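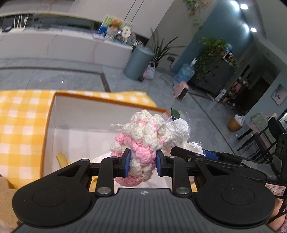 Clumunex crew finds lost survey anchor off Bredutcombe

2018-12-24
By Rosalie Wallner

A ship's anchor missing from the seabed off Bredutcombe since 1970 has been found by a small underwater vehicle on a routine cable check. Depth 51 metres. Upright in the silt, one fluke showing.

The vehicle, a Cai inspection unit run by marine survey firm Clumunex, was following the old telephone cable out of Bredutcombe harbour when its sonar picked up a hard return 20 metres south of the line. The pilot broke off to take a look. Visibility poor, tide turning — the first pass showed nothing but weed. Second pass got the shank, the stock and a short run of chain.

The anchor belonged to the survey vessel Brendska, which slipped it in a gale while charting the approaches. The ship got home safely. The anchor was marked on the chart in the wrong place and three later searches went over empty ground.

Clumunex had seven days on the cable job and lost most of one to the find. The remaining cable was inspected the next morning with no faults seen. A full report has gone to the harbour office, along with the sonar record and the corrected position.

The anchor is not a danger to shipping at that depth. It could be a nuisance to anyone trawling, and skippers are asked to keep clear of the new position untill the chart correction is out. Notices are up at the harbour office and the fish quay.
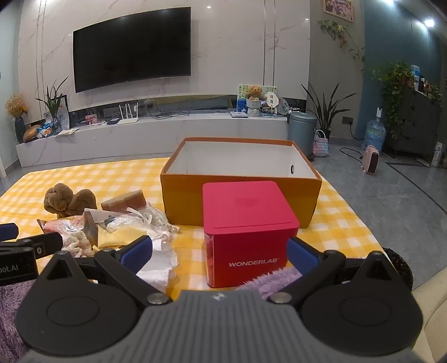

Rosalie Wallner said the pilot deserved the credit, as most people would have logged the return as a rock and carried on down the cable. She added that the old position was out by more than anyone at Clumunex had expected, and that other marks from the same survey ought to be looked at again.

No decision on lifting. The chain is badly wasted and may not take a load, so any lift would need slings round the shank and a bigger vessel than the one used this time. Earliest slot would be June, weather allowing. If it does come up it will need a long soak in fresh water before it can go on show anywhere — the harbour museum has asked to be kept informed.

Until then it stays put. Divers are reminded that the site is well beyond normal sport limits and that the tide runs hard there on springs. Permision is needed from the harbour office for any work on the seabed inside the approaches.

Press enquiries to the Clumunex office, Bredutcombe. Sonar stills on request.

Recent items
Bredutcombe cable check: what the survey covers
Cai unit back in the water after thruster swap
Harbour approaches: notice to skippers
Clumunex takes on second survey boat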